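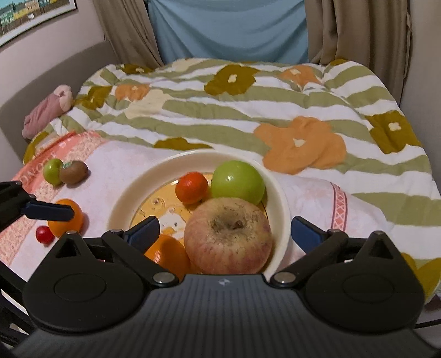

When will the ferry to Prirkska start running again? In June, if the repairs to the landing pass inspection, according to Nighat Yousafzai, who heads the transport department in Ganitz.

Yousafzai spoke to reporters at the department's offices on Monday, two days before the regional council votes on money for the crossing. The service was suspended after a storm damaged the landing on the Prirkska side. The island has 673 permanent residents.

"The boat is fine," she said. "The landing has to be rebuilt from the waterline up, and that work can't start until the ice is gone."

Residents now depend on a supply boat that makes 2 trips a week from Bremach and carries 23 passengers. Yousafzai said the department had asked the operator for a third trip and was waiting for a reply.

Asked why the contract went to Staniforth, a builder from outside the region, she said it was the only bidder to accept the June deadline. "We had another offer that was lower. It would have left people without a ferry through the summer, and I wasn't willing to sign that."

She would not give the value of the contract before the vote. Opposition members of the council have called for it to be published – a request she said was fair but early.

On medical transport, Yousafzai said the coast guard had carried 17 patients off the island since the suspension. "That arrangement stays in place until the first ferry sails," she said.

The council meets on Wednesday evening in Ganitz.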